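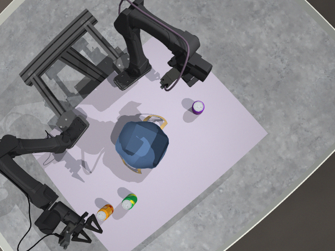 Events & Hospitality, week 4 – weddings: seating and the running order
Tutor: Luminița Moldovan, room 305

Recap from last week: contract first, then deposit, then everything else. If you missed it get the notes off Teodor.

Seating
Start from the final guest list, not the invite list. Couples always hand over the wrong one. Ask for a date on it.
Round tables v. long tables. Round = easier to serve, takes more floor. Long = more guests, but staff need a clear walk down both sides. Check the fire limit with the venue in writing.
Top table: ask, don't assume. Divorced parents, step parents, no top table at all – all normal now.
Dietary needs go on the plan AND on the place card. Kitchen gets its own copy.

Running order
Work backwards from the meal. Kitchen time is the one fixed point, photos are what slips. Allow 25 minutes for getting people from drinks to seats, more if there are stairs.
Speeches before or after food? Before = nervous speakers can eat. After = kitchen is happier. Write down who holds the mic and in what order.
Band or DJ set up: find out when they can get in the room. Seperate line on the sheet for this, please, half of you left it off last time.

Case: the Narbridge wedding (July)
Ceremony ran over, caterer not told, starters plated too early. Who should of rung the kitchen? Planner was Veronica Ilie, she is coming in to talk about it so have a question ready.

For next time
Running order for the Narbridge day, one side of A4. Pairs are fine. Kenji and Ionuț still owe me the venue checklist.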